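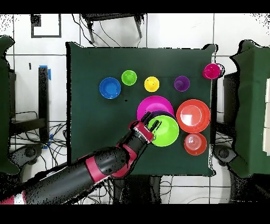 Wouter Schouten asked whether the jerky replays come from the person teleoperating or from the recorder. In his setup the arm follows the operator fine, then stutters when the same demo is played back.

Recorder, as far as I can tell. I logged 60 demos of the bowl sorting task in October. Live following was smooth in all of them. On replay, four stalled just before the grasp on the rim. 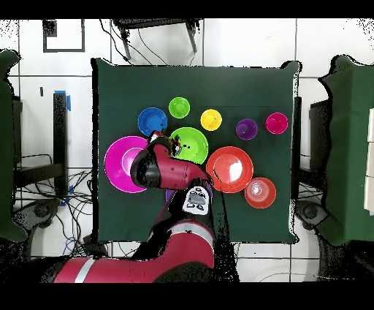
The stalled ones all had gaps in the joint log while the gripper command kept coming in. Tekholm support had me raise the buffer to 2,000 samples and turn off live preview during recording. 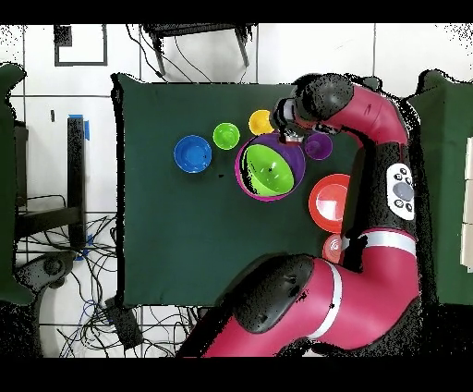
After that I recorded the bad demos again and replayed each one four times with no stall. Mustine settings otherwise unchanged. Leaving this open until the Ketstead site has tried the same buffer size.

Filed under: Teleoperation > Recording and playback
4 comments · Share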